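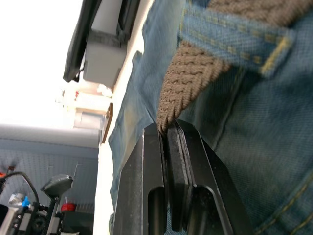
Braided belt, brown, through a denim loop. Kedwood set.

Kedwood belts and loops, readme
Last touched October 2024, Innes Gunn

What's in here: 287 pictures of belts on trousers, mostly jeans. Sorted into 9 folders by belt type (braided, plain leather, webbing, etc). Labels are in belts.csv, one row per picture.

Columns
file, belt_type, belt_colour, trouser_fabric, loop_visible, tip_state, notes

tip_state is clean, frayed or unknown. The braided one at the top is down as frayed. Use unknown if the tip is out of sight, don't guess.

loop_visible means you can see the denim band itself, stitching and all. A bump under the belt doesnt count.

Known problems
- 49 rows have no trouser_fabric yet. Rasha Farah is working through them, should be in by November.
- "tan" and "light brown" both used, need merging
- folder 6 has a few duplicates, left in for now
- washed blue and mid blue are teh same thing in older rows

Corrections to Niall Crichton please, file name in the subject line. Don't edit the csv directly, it gets overwritten.

Not checked for sizes or makers.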